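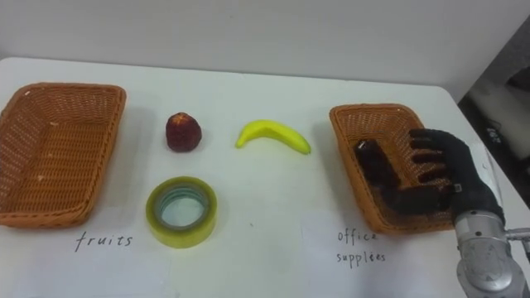
Page last updated: February

Sorting a Shared Table with Labeled Baskets

Staff at the Caltgate site are asked to keep shared tables in order using the two-basket method set out on this page. Setup takes 5 minutes.

What is needed
Two woven baskets of the same kind
White paper and a black pen
A clear tabletop

Steps
1. Write one category on each piece of paper. Caltgate tables use "fruits" and "office supplies." A longer name may be written on two lines.
2. Lay the labels flat on the table, well apart, and set a basket behind each one so that the words can be read from the front.
3. Place all loose items between the baskets before sorting.
4. Sort one item at a time. Apples and bananas go in the basket marked "fruits." Packing tape goes in "office supplies."
5. Return any item that fits neither label to the supply room.

Replace a label when the writing fades. Baskets should be emptied and wiped every 3 weeks.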